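Minutes, Claloton shared workshop, September build night
Taken by me again, seeing as I was the only one with a pen

We got going at 7:30, a little late thanks to the door code. Last month's minutes were agreed after one fix: the belt sander was moved to the back room, I'd written that it was sold. Sorry about that!

Money first. The laundry folding project has 589 left in the pot, and that's after paying Hasico for the bearings and the spare finger molds. The Alerum motor order came to more than we'd planned (shipping, as always) and we voted to hold off on a second set until the first one has done something useful. One vote against. It was mine, I like motors.

On to the build itself, which took up most of the evening. We're still on the plan from the summer: teach the folder by recording people doing the job with hand-held grippers, one in each hand, plus a camera up on the head, and worry about the arms later. The Marín bench has offered us an arm to try when we're ready for one. I said yes please before anyone could discuss it, and then we discussed it, and it was still yes.

The recording folder is up to 1711 clips. A lot of those are towels, and there was a long back and forth over whether towels are teaching us anything anymore. Agreed to stop towels for now and go to long-sleeved shirts, which are a pain with two fingers per hand (try it, you'll see). Target is 100 good shirt clips before we meet again. A clip counts as good if both hands are in view of the head camera when the fold starts. We can argue about "starts" later.

Finger tips: two people want them narrower, one wants rubber on them. I'm printing a narrow pair and we'll compare.

File names: please, please put the garment first and the take number last. I spent an evening sorting out the old ones and I'd love to never do it again.

The two views we keep talking about, gripper camera first and then head camera:
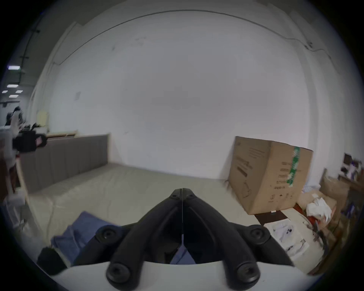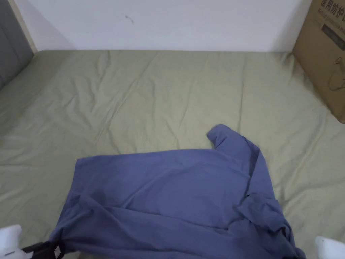
Gripper fingers pointed toward the mattress, and the blue shirt from the head camera with both gripper tips at its lower corners.

To do before October: narrow tips (me), shirt clips (everybody, 5 in a row and then take a break), label the charging shelf, ask Hasico if they'll take back the wrong screws.

Wrapped up at 9:40. Whoever has the good tape measure, bring it back.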